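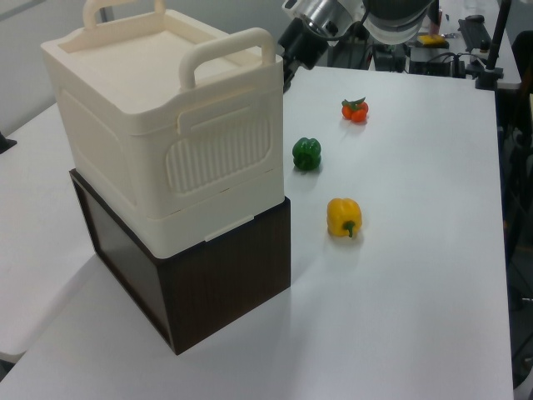 Kamil Vlček has been asked when the Rallis building will be finished so many times that he has stopped giving a month. "I say 'after the elevator,'" he tells me. "People nod. They think it's a date."

We are talking on the second floor of the former Rallis glove factory in Censtead, where a shared workspace for small companies is supposed to open its doors. Vlček, an architect who moved here from Firkport and has been promising his wife a kitchen of their own ever since, was hired to turn three floors of brick and pigeon into offices, a test kitchen and a room that the grant application called an "idea hall." He calls it the big room.

The first plan was handsome. It had a glass stair tower on the north side and a roof terrace with planters. Then the bids came in. "I had one contractor call me before he sent the number," Vlček says. "He wanted to be sure I was sitting down. I thought that was very courteous."

So the stair tower went, and the terrace with it. What survived is the old freight stair, widened by 11 inches, and a steel canopy over the loading dock that now serves as the front door. He is fonder of it than he expected to be. "The tower was for the magazine. The dock is for people carrying things."

The floor loads were the next surprise. The original drawings said the timber beams could take anything a glove company might put on them, and for the most part that was true, except in one corner where somebody had cut a beam to run a steam pipe and then, years later, taken away the pipe. The repair ate up most of the contingency. Vlček keeps a piece of the old beam on his desk and puts his coffee on it.

Cekarell, the local developer that owns the block, had hoped for 17 tenants by opening. It has signed 14, among them a hearing aid repair shop, two people who write software for dairies and a bakery that wants the test kitchen from four in the morning. The bakery's hours took up an entire public meeting. "We had 150 people in a school gym, and the subject was the smell of bread," he says. "There were speakers against."

I ask who won.

"Bread won. But the exhaust fan is very quiet and it was very expensive."

Rents are the part he prefers to leave to Cekarell, though he has opinions. He thinks the smallest rooms should cost less than they do, and he has said so in meetings, where it was written down and thanked. He also wanted windows that open. He got them on two floors out of three, and will point out to any visitor which floor lost.

The elevator, when we go to look at it, is a shaft with a plywood sheet across it and a phone number written on the plywood. Vlček has called the number. It belongs to the people who delivered the plywood.

"They were nice about it," he says, and goes to see whether the electricians have found the lights for the stair.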